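Fladell Corner Market: Gallery

Fladell is a small grocery at the Hurkthorpe end of the bus line. Erdal Tatlı runs it with his niece, Eylül Tekin. The pictures on this page are from inside the store, and the notes under the headings are Eylül's. More will be added in November, after the bakery counter is finished.

The floor

We get asked about the floor more than anything we sell. It is a beige-pink finish with a high gloss, and it shows every scuff. It gets mopped at closing time and again on Wednesday mornings before the delivery.

Baskets and drinks

Blue plastic, mesh sides, wire handles. We bought 50 of these baskets when we opened and they have held up well. The green bottle with the yellow cap is soda - all the soda is sold by the single bottle, and we can order a case if you ask at the register.

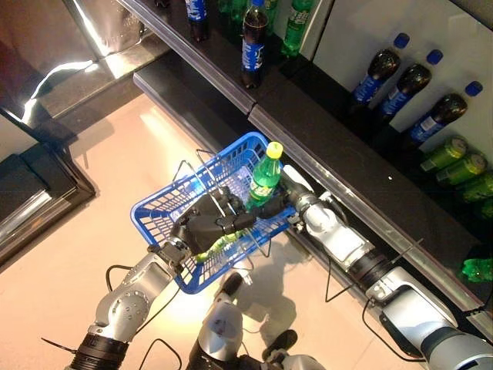

Shelving

The shelves are dark, with a silver rail along the front for the price tags. Doğukan Altıntaş put them in over two weekends. The store has 232 tags to change when prices move, so if one looks wrong, please tell us and we will check it.

Visiting

Open from 7 in the morning to 9 at night, closed Sundays. Parking is behind the building, next to Aydoğan Shoe Repair. Baskets are stacked inside the door - please bring them back to the stack when you are done.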